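Small Washstands, Big Hopes
From the Bickerstaff house newsletter, August 24, 2020

Thank you, thank you to everyone who wrote in after the June issue about small washrooms! We had 113 letters, a good many of them from Drumness, and I have read every one with a cup of tea beside me (several cups, if I am truthful). Most of you asked the same thing, which was where on earth the toothbrush cups are supposed to go. 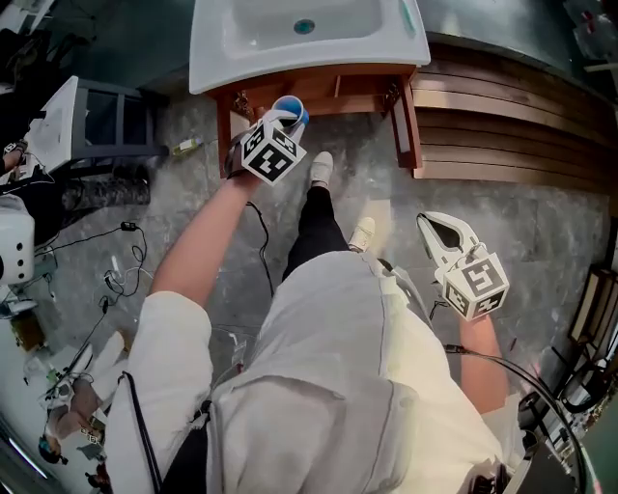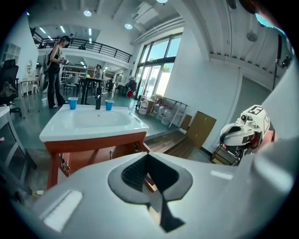
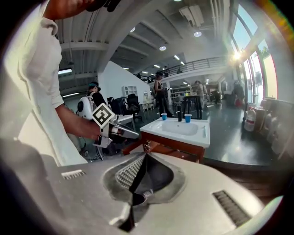

A washstand in a tight corner has to earn its keep, and my own at home in Jokbridge is so narrow that the soap has fallen in more times than I care to remember. What I have come to like is a basin with a bit of flat top around the faucet. With a black faucet standing at the back and a blue cup to either side of it, as in the last picture, two people can each have a side and stop quarreling over it. I also have a soft spot for reddish-brown wood under a white basin, so much kinder to wake up to than plain white all over. Do wipe the rim down at night, and lift the cups when you do it, as rings form underneath. Next time we move on to towels, and letters are welcome at the Costambridge address as always.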